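Cap folding at Entwistle: where we are

The folding cell at Entwistle has been running through both shifts since January, and several people have asked what it means for the packing tables. Refugio Tlapale, who looks after the returns floor, gave us the current position.

Caps are the first item to move over. They come back from shops crumpled, they have to be pushed into shape and turned the right way round before they go in a box, and until last year every one of them was done by hand. The cell now does plain caps on its own. Anything it has not seen before still goes to a person, and so do caps with stiff linings.

Teaching it is a job in its own right. Three packers have moved across to it so far – Jovita Cortés, Duangjai Pongsiri and Damián Magaña. They handle the caps with hand-held grippers and the arm learns from the recordings. Duangjai says the first week was hard on the wrists and that the grippers feel slow after years of using your fingers. Breaks have been made longer as a result, and no one does more than two hours at a stretch.

The packing team stands at 22, against 23 a year ago. The one post that went was a retirement and was not filled. Refugio has said there are no plans to cut further this year, but he would not go beyond that, and the union has asked for it in writing.

Pay for the teaching work is the open question. At present it is on the packing rate. Jovita has put in a request to have it regraded, and a reply is due before the summer rota is drawn up.

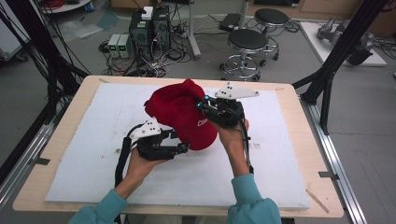

Anyone who would like to try a session with the grippers should give their name to Damián before the end of the month. You will need to do the short induction first, and your normal hours will be covered.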